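Stain Removers, Miracle Sprays and Other Claims: Your Questions

Last updated September 2023

I'm Éabha Buckley. I have been cleaning other people's tablecloths, napkins and upholstery long enough to distrust most labels. Readers send me questions, and these are the ones that keep coming back. If you sell a product mentioned on this page, please don't send me another bottle.

Does the Makora spray lift red wine the way the ad says?

It lifts fresh red wine from white cotton. So does cold water, if you get there fast enough. I tried both on the same napkin and had trouble telling the halves apart once they dried. On a stain left overnight the spray did a little better, though I wouldn't call it gone. The ad shows a stain vanishing in one wipe. I have never seen that happen in my own sink.

What about the "enzyme" cleaners?

Some of them work, on some things. Enzymes can help with food, sweat, blood and grass. They won't do much for ink, rust or paint, whatever the front of the bottle suggests. They also need time, and the instructions on Lurkis hide this in the small print on the back, where you are told to leave it on for 70 minutes. Most people give it two and then write to me. 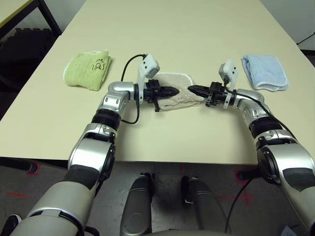
Wool and silk are another matter. Many enzyme cleaners are made to break down protein, and wool and silk are protein. Check the label for a warning, and if there isn't one, I would still keep it off anything you'd be sorry to lose.

Is baking soda and vinegar any good?

Mix them and you get fizz, followed by slightly salty water. People love the fizz. Used separately, each has its place: baking soda for smells, vinegar for hard water marks. I know this recipe has been in your family for years. It was in mine too, and the tablecloths were still stained.

Do I need to test on a hidden spot first?

I wish I could say this was fussy advice. Try the inside of a hem or the back of a seat cushion, let it dry all the way, and look at it in daylight. A damp patch tells you very little about color loss.

You gave Haddadin powder a bad review. Have you changed your mind?

No. The box claims to beat 241 kinds of stain. I wrote in July to ask for the list and was sent a coupon. When I used it on coffee and gravy it did what my regular detergent does, at a higher price. A reader tells me it is wonderful on baseball pants. Maybe so.

Are "stain-proof" fabrics worth paying extra for?

Ask what the word means before you pay. Usually it means a coating that makes spills bead up for a while, which is handy if you are standing there with a towel. Coatings can wear down with washing and rubbing. A salesperson once quoted me $775 extra for a Grurano treatment on a sofa, and could not tell me how long it would last or who I should call when it stopped. I bought a washable slipcover.
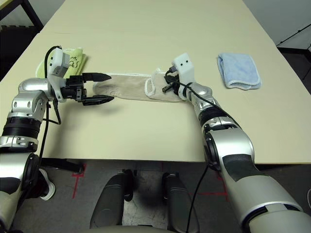 Can I use bleach on white polyester?

Check the care label first, and go with oxygen bleach if it allows any. Chlorine bleach can turn some polyester yellow, and there is no good way back from that. Stretchy fabrics with spandex in them should be kept away from chlorine as well.

Does hot water set stains?

It can, with blood, egg and milk. Start those in cold. Grease is different and usually comes out better in warm water with dish soap. The real trouble is the dryer. If you can still see the mark after washing, hang the thing up and try again before it goes anywhere near heat.

Will you test a product for me?

Write and tell me what it is and what the label promises, word for word. I pay for what I test. I don't run sponsored results, and I don't answer letters that begin with "Dear Influencer."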